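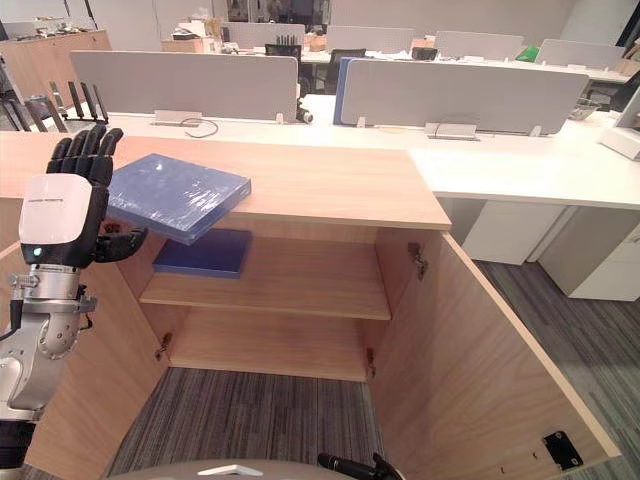
Skitby, September

It's the month when I finally turn out the paper cupboard, and I always mean to do it sooner! Ours holds the box files, the instruction leaflets, the school reports and every guarantee since we moved here, and by the end of summer the doors want a good shove before they'll shut.

Take everything out first, even the bits you think are fine, and wipe the shelves with a cloth wrung out in warm water and a drop of washing-up liquid (a drop, mind, or you'll be rinsing till teatime). Leave the doors open for 8 hours before anything goes back in. Damp paper smells dreadful by Christmas.

Then sort by how often you reach for things. Bills at eye level, old tax papers at the bottom, and leaflets for kettles you no longer own straight into the recycling. I threw out 236 sheets last year and haven't missed one. 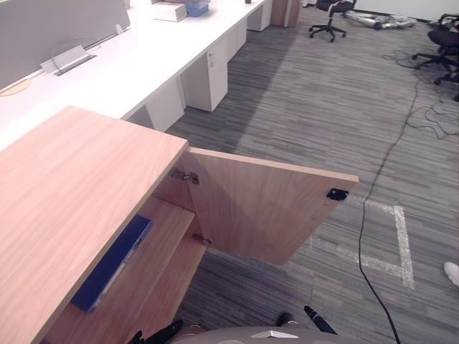 How do I stop a cupboard door rubbing along the bottom?

Tighten the hinge screws by hand, then turn the side adjusting screw a quarter turn at a time, trying the door after each go.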